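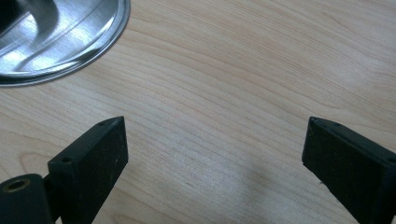
Bench check before teaching sessions, hand-held gripper, Zinik kit

By Vitória Pinheiro, August

Last updated: August, 4.10 pm

I do this check every time we sit down to show the arm a new job by hand, and I've written my comments in as I went because Belmiro asked me to stop keeping them in my head (fair enough!). It covers the hand-held gripper, the table and whatever is on it. The arm itself has its own sheet. The fingers are the bit I fuss over most, and they're matte black with two small round holes along the narrow face of each one, so if you pick up a finger from the spares tin and there's only one hole, put it back, it's from the old Prutix set and it won't line up. Tick things off in pencil please, I can't rub biro out.

1. Fingers fitted and tight
OK. Wiggled both. The left one had a tiny bit of play at first, so I gave it a quarter turn with the small key and it went quiet. Don't lean on it, you're going into plastic on some of these and I've already stripped one this summer.

2. Finger faces clean
OK with comment. They pick up dust like nothing else in the building. A bit of speckling is fine and I don't count it as a fail. What I do fail is anything greasy or sticky, because then the object hangs on after you let go and the robot learns that letting go takes two tries. Dry cloth only. Someone used the lemon spray in the spring and we had slippery fingers for a week.

3. Threaded inserts sitting flush
OK. Run a fingertip over the brass ones in the mounts. If one stands proud, stop and tell me or Belmiro, and don't try to knock it back in with the handle of the screwdriver (you know who you are).

4. Jaws open and close right through
OK. Ten full squeezes, slow, then 10 quick ones with your eyes shut so you're listening for the click. No click today. Leave them wide open when you've finished, that's the starting position for every demonstration and it's the thing people forget.
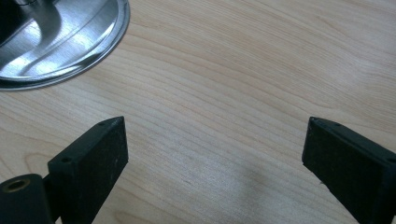

If you start with the jaws half shut, the software doesn't complain at all, it just takes that as your way of beginning, and then you've got a whole afternoon of demonstrations that don't match the others. I threw away a batch from the Sampaio job for exactly this reason and I'm still a bit sore about it.

5. Trigger spring
Comment. Feels softer than last month to me, Belmiro says it's the same. I've put a new one on the Kidach order anyway. The old sheet says to change it every 2,000 squeezes and we were at 1,006 by the logger this morning, so on paper there's loads left. Pass for now, and check again after the next long session.

6. Table wiped, nothing left over from the last job
OK. Check for tape scraps especially! Clear tape on pale wood is very hard to see and the camera finds it every time.

7. Objects out, in their starting place
OK. Set them down, stand back, then do one pretend reach without recording. If your elbow ends up somewhere silly, move the object or move yourself. It's much easier to sort that out now than forty goes in.

8. Shiny things
Comment. Anything in polished steel gets its own line from now on. It picks up the lights, your sleeve, the window, all of it, and if you wear something bright you'll be in there too. Plain dark top if you can manage it. I keep a grey jumper on the hook and you're welcome to it, it's clean-ish.

9. Lights
OK. Same setting as the last session, blind down. I had a fiddle with the left-hand lamp and then put it back where it was. Soft shadows on the wood are fine. Hard-edged ones mean the blind has crept up again, so go and have a look.

10. Lens
OK. Breath and a lens cloth, nothing else. Then hold the gripper out in front of you and check both fingertips are in the preview at the same time. If only one is, the mount has twisted.

11. Storage space and battery
Fail, then OK. Battery was down to one bar when I picked it up. Swapped it, and the flat one is on charge by the sink. Please charge it when you finish, even if you only did a short go.

12. Remote control handset (only if we're driving the arm from the chair)
Not done, we're teaching by hand today. The stop button was tested last time and has to be tested again before anyone uses it, whatever the sheet from last time says.

Result: fit to use, with the spring to watch. Belmiro, can you initial items 5 and 8 when you're next in, and add anything I've missed in the space underneath.

Questions about this checklist: Vitória Pinheiro, teaching bench | © Zinik | Back to top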